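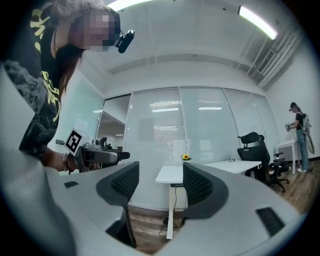
The gripper room at Irari, second floor.

Last updated: September
Print this page | E-mail this story

So I was a packer at Kestirmont for 24 years, and then the line went over to the machines and they asked who wanted to come upstairs and teach. I put my hand up mostly for the chair.

Upstairs you wear a camera on your head and hold a gripper, and you pick things up. That's the job! You pick up a dish, you put it down, you pick it up again (my mother would have paid good money to see me do that much housework). There's a little sunflower on the desk and I've moved it more times than I ever moved a box of hinges.

At the end of the shift the screen tells you your number. Mine was 441 the first day, and the kid next to me said not bad, kindly, like I was the new kid.

Downstairs I used to tap a carton twice before I let it go. No reason, just my hands. In week 2 I went down at lunch to get my old mug, and I stood by the line a while with my sandwich. The arm picked up a carton, set it on the belt, and tapped it. Tap, tap.

I ate the rest of my sandwich right there. Then I went back up and told the supervisor I wanted to be paid for that.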